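Melstead Residents' Help Board
Household and Furnishings > Storage and Small Repairs

Food kept in bedside drawers: what is permitted, and how should the drawers be maintained?

Posted by Solange Andrade
November 3, 2019

I am writing on behalf of my floor at Melstead, where each furnished room is supplied with a grey bedside cabinet with two drawers. Several residents have asked me whether fruit and other snacks may be kept in these cabinets overnight. The move-in booklet states that "perishable items should be stored appropriately" and offers nothing further on the matter.

My own concern is partly with the furniture. In my room the upper drawer no longer closes flush. It sits slightly forward and the front leans outward at the top, and pushing harder makes no difference. The lower drawer runs well. I have been keeping apples and the occasional mandarin in the lower drawer for that reason, and in April I found a brown mark on the drawer floor where one apple had gone soft underneath. I removed most of it with dish soap, but a faint ring is still there.

I would be grateful for advice on the following points. Is fresh fruit in a closed drawer acceptable under the house rules? Is there a suitable way to line the drawer? Can the upper drawer be corrected by a resident, or must a work order be submitted? The cabinet carries an inventory label with the number 1181, should that be of assistance.

3 replies

Tõnu Vaher
Member, Furnishings Desk

Thank you for setting out the matter clearly. I shall respond to each point in turn.

With regard to the house rules, fresh whole fruit may be kept in a resident's room, including in a closed drawer. Cut fruit, cooked food and anything that requires refrigeration may not. The relevant notice is number 71, which is posted beside the mailboxes on the ground floor. Residents are asked to check stored fruit every second day and to remove any piece that has become soft or bruised. 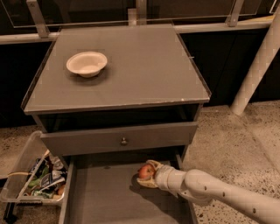
Fruit should be placed in a drawer that has first been emptied and wiped out. Books, chargers and medication ought to be moved elsewhere, as a leaking piece of fruit will reach whatever is beside it. The drawer should be opened to its full extent for this purpose, so that the back, which is usually in shadow, can be inspected along with the front. A single apple set down near the front of a bare drawer is easily checked and easily removed, whereas a bag pushed to the back tends to be forgotten until there is an odour. It is also advisable to lower the fruit onto the drawer floor and let go only once it is resting there. Apples dropped even a short distance will bruise, and the bruised side is generally the one that leaves the mark described above.

For lining, a sheet of plain paper towel is sufficient and should be replaced weekly. Adhesive shelf liner is not permitted, as its removal has damaged the drawer floors in a number of rooms. If the fruit is to be eaten the same day, a small bowl on top of the cabinet is entirely suitable and allows more air to circulate.

Garbage should be kept apart from stored food. Where an open bin of wrappers and packaging stands next to the cabinet, it should be emptied before fruit is placed in the drawer, and regularly thereafter. Most of the fruit fly reports received by this desk have come from rooms where a bin had been left standing for a week or longer.

As to the upper drawer, a front that leans forward generally indicates that one of the runners has come off its track or that the screws behind the front panel have worked loose. Residents may tighten the screws with an ordinary screwdriver. Runners should be left to the maintenance office, and the work order must quote the inventory number.

Nayara Toledo

We had the same trouble with the drawer in room 929. It was a pen that had fallen down behind it. Please look there before filing anything.

I would add that bananas should not go in with apples, as they will ripen far too quickly. Mine were black in three days.

Rogério Brandão
Member

I am in general agreement with the first reply, with one correction and one addition.

The correction concerns the work order. Since the change of maintenance contractor from Calell to Killo, the inventory number alone is no longer accepted. The form also requires the room number and a short statement as to which drawer is affected. Forms with either of these missing are returned to the resident, and the request then goes to the end of the list. My own was order 1541, and it was returned once for this reason before the repair was carried out.

The addition concerns the stain. Baking soda mixed with a little water to form a paste may be left on the mark for fifteen minutes and then wiped away with a damp cloth. The drawer must be left open until it is completely dry. I would not recommend bleach, which lightened the grey finish in my own cabinet and left a patch that is more noticeable than the original mark.

Solange Andrade

My thanks to all who replied. There was no pen behind the drawer, but two of the screws behind the front panel were loose. Once these were tightened the front stood straighter, although the drawer still does not close fully. I have submitted a work order with the room number and the drawer noted, and shall try the baking soda this week.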